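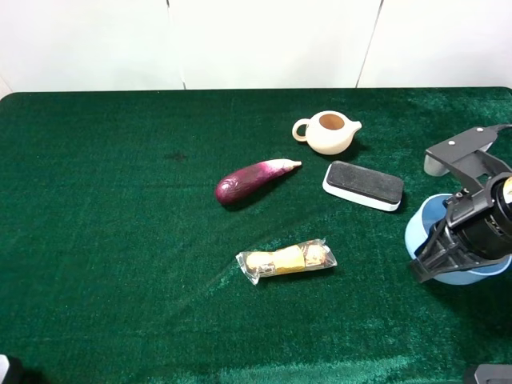
Chapter 8
Picking Things Up: Your First Team Project

By now your team has wired a motor, read a sensor, and written a program that moves an arm from one point to another. Those are real skills, and you should be proud of them! In this chapter you get to put them together. You will teach an arm to reach down, close its fingers on an everyday object, and set that object in a bowl.

It sounds simple. You have been picking things up since before you could talk. But try it slowly, right now, with whatever is on your desk. Your hand starts to change shape well before it arrives. Your fingers spread wider for a mug than for a pencil. You squeeze a snack cake gently and a board eraser firmly, and you never stop to think about it. A robot has to be given all of that, one decision at a time, and working out those decisions is some of the best fun in this whole course.

What you will do

The project in this chapter is called the Borkusix Table. It began as a club challenge at the Priredham summer workshop and has since grown into a class project that takes most teams four or five meetings. Each team covers a table with cloth, sets out a bowl, and chooses a mix of objects for the arm to handle. Then the team plans, tests, and keeps a log of every try.

Choose your objects with care. A good table has things that differ in shape, weight, and surface. A teapot has a handle and a spout, so the arm can take hold of it in more than one way, and some of those ways are much better than others. An eggplant is wide at one end and narrow at the other, and it may roll when a finger brushes it. A flat eraser sits so low that the fingertips have to come very close to the cloth. A snack in a crinkly wrapper bends and shines, and shiny plastic can fool a camera. Put items like these together and your team will have plenty to argue about in a good way.

Words to know

Gripper: the part at the end of the arm that holds things. Yours has two fingers.
Wrist: the joint that turns the gripper.
Approach: the path the gripper follows just before it closes.
Grasp point: the spot on an object where the fingers make contact.
Trial: one full try, from the starting position back to the starting position.

How much practice?

Plan on 30 trials for each object. That may seem like a lot, but the patterns don't show up in the first few. One team in the Okafor robotics club logged 108 trials with a single toy vegetable and found that nearly all of their misses came from one approach angle. They changed the angle, ran the set again, and reached 97 percent. Their log sheet is the model for the one you will fill out in Section 8.3.

Before you start

Read the safety rules in Chapter 2 again as a team. Keep hands off the table while the arm has power. Decide who will stand at the stop button, and trade jobs at every meeting so that each person gets a turn at driving, watching, and writing.

You will also need the Flirine control program from Chapter 7, saved under a new name. Open it now and find the lines that set the finger width. In Section 8.1 you will change those numbers for the first time and watch what the gripper does.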